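Leave the Dead Tree Standing

By Teodor Aasen
Apr 20, 2024

The town of Plaluvbridge plans to cut down 21 dead trees along the creek path. I think it should leave most of them alone.

A dead tree is a place to live. Woodpeckers open holes in the soft wood, and chickadees, wrens and small owls move in after them. Beetles work under the bark, and other birds eat the beetles.

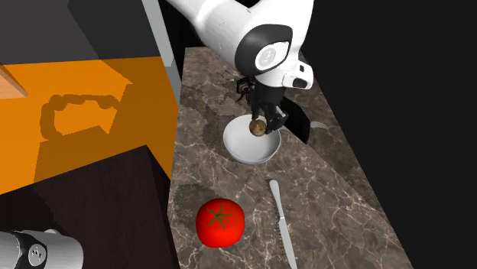

The safety question

Falling limbs are a real danger, and I don't wave that away. By my count, 3 of the trees lean over the path or the Trosia Street benches. Take those down. The rest stand well back in the brush, where few people walk. A crew could also cut a risky tree to 8 feet and leave the trunk, which still gives woodpeckers something to work on.

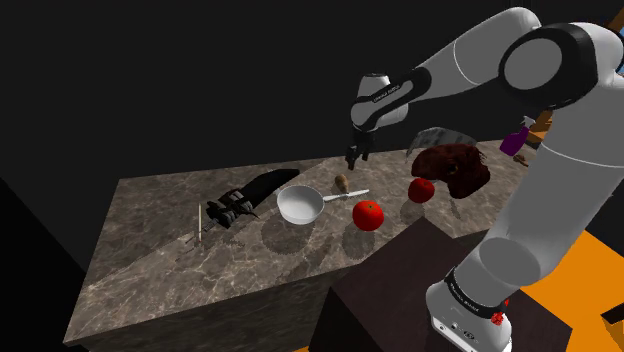 What nest boxes can't do

The parks office says it will put up nest boxes to make up for the loss. I like nest boxes. I have two in my own yard, and wrens use one of them. But a box needs cleaning every year, it gets hot in July, and it feeds nothing. A box also suits only the birds that fit its door.

The cutting contract should be put off until fall, after the young birds have left. That would leave time to mark each tree and decide on it separately.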